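Search notebook Go
4 min read

October 2024, cell notes, Sowa bench

Went through the Furnico good practice sheet again before touching anything. It has 11 rules and I'd keep maybe five. Rule 2 wants every part tagged, on one face, same size of tag. Fine, we do that. Rule 3 says a tag "guarantees identity". It guarantees that a camera read a square, and I'd like that word struck out. Nothing in the sheet about what happens if the tag comes up next to the wrong part.

Tray and nozzle parts laid out, one part in the gripper, second arm left at the back with its depth camera mounted. 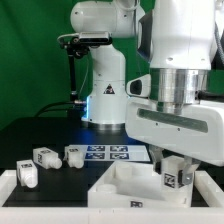
Rule 6: verify in hand

Sheet says check the tag from the wrist camera after each grasp, 200 grasps without a misread and the cell is signed off. Why 200? July's version said 1000 and gave no reason either. Somebody got bored, I suspect.

My other gripe is that a tag running out of view is scored as "not read", same as a smudged one. Those are different faults and want different fixes. I've started logging them apart, whatever Furnico says. Flollus export has no column for it, so it goes in comments for now.
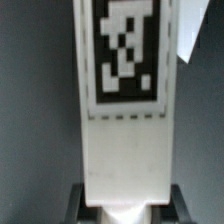 Nolurine's side wrote back that splitting the two faults is all very well, but over 8 categories already and operators just tick the first one. Fair. Still splitting them.

To do: ask who wrote rule 3.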